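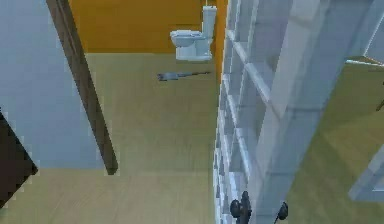

White toilet against the orange wall, wood-look floor

Feeding a crowd with small bites - how much do I make, and how far ahead?

Posted by Kinga Gulyás in Party Food

Hi everyone! I have been reading this board for ages and finally have something to ask. My parents are having an open house in December, on a Sunday, starting at two in the afternoon, and I said I would do all the food (I got carried away on the phone, what can I say). We expect around 40 people. My mother wants a proper sit-down meal, but there is no way we can seat that many, so I talked her into finger food, the kind you can hold with a napkin while you chat with a cousin.

So far I have stuffed mushrooms, little cheese puffs, cucumber rounds with smoked salmon, and my grandmother's potato pancakes made very small. I only have one oven, and it runs hot on the left side. How many pieces per person should I plan on, and which of these can I make on Saturday without them going sad and soggy? I would also love one more idea that doesn't need the oven at all. Thank you so much in advance!

Wulan Wibisono

What a lovely thing to do for your folks! I catered small parties for a long while and still do it for family, so let me ramble a bit.

For an afternoon open house, where people have had lunch and will go home to supper, I plan on eight to ten pieces each. If your crowd is likely to stay through dinnertime, go up to 12 or even 14. Teenagers count double, in my experience.

Now for the make-ahead part. Cheese puffs are your best friend here. Pipe them onto a tray, freeze them raw, then bag them up once they are hard, and bake straight from the freezer with a few extra minutes. You can do that two weeks early. Turn the tray halfway through if your oven has a hot side. The mushrooms can be stuffed on Saturday and kept covered in the fridge, but do cook the caps on their own for ten minutes first and tip out the liquid, or you will have little puddles on your nice platter.

The potato pancakes you can fry the day before, cool on a rack (please not on paper towels, they steam themselves limp), and crisp up at 425 on a bare rack set over a sheet pan. They come back beautifully. Cucumber is the one I would leave until Sunday morning - slice it, salt it lightly, pat it dry, and top it as late as you can stand to.

For your no-oven idea, try marinated white beans mashed with lemon and garlic on toasted bread. The beans are better on the second day anyway, and the toasts keep fine in a tin.

Ismael Pimentel

I always just buy frozen ones and put them on a good plate. No complaints yet. Also get more napkins than you think.

Levente Kelemen

Wulan covered most of it, so I'll only add something about the serving. Don't put everything out at two o'clock. I did that for my sister's engagement and the early birds cleaned us out by three, and then my aunt's whole family came in hungry. Split each thing into 4 batches and bring one out every 45 minutes or so, with the cold platters filling in while the oven is busy. It also keeps the salmon from sitting out too long, and you get warm food for the late people.

I'd put olives and some nuts in bowls at the far end of the room too. Folks drift over there and it takes the pressure off the hot trays. And if your grandmother's pancakes are anything like my grandmother's, make extra and hide a plate for yourself!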